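# Folding small things so they stay folded

I used to think folding was for sweaters and bed sheets. Then Marleny Agudelo showed me her drawer of wrapping paper and hand cloths, and I went home and redid mine that same evening - I loved it that much!

**What you need**

- a table you can stand at comfortably
- a gray towel or thick cloth, laid flat
- your small items: saved paper, napkins, dust cloths

The towel matters more than you'd think. It grips a little, so light things stop skating across the tabletop while you work.

## Start with the paper

Saved gift paper is great practice (mine is always a wrinkled mess). Put it in the middle of the towel, take one side in each hand and ease it outward.

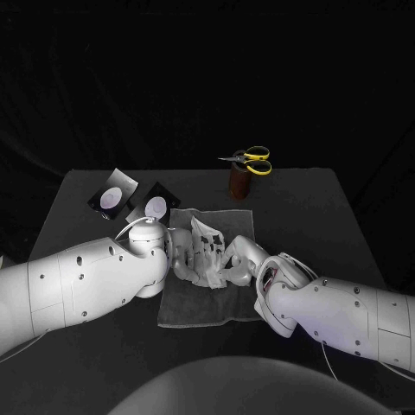
Smooth from the center toward the edges with flat palms. Go gently over old creases, especially on printed paper, where the ink can crack. Fold in half, run a finger along the fold, then fold again. Leave it under a heavy book for 6 hours and it'll behave beautifully.

## Move on to cloth

Fabric is more forgiving, and so satisfying!

1. Lay the piece on the towel and pull the corners square.
2. Pinch both sides between thumb and fingertips.
3. Lift a tiny bit, give it a light tug, and set it down.

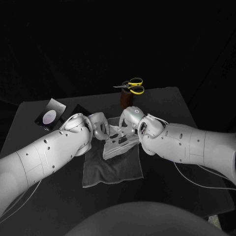

4. Bring one long side a third of the way over, then the other on top.
5. Fold the strip into thirds again.

You want a little packet that can stand on its edge. If it flops over, your thirds are probably uneven - open it up and try once more. Very thin cloths do better with one extra fold at the end.

File everything upright in a shallow drawer, folded edge up.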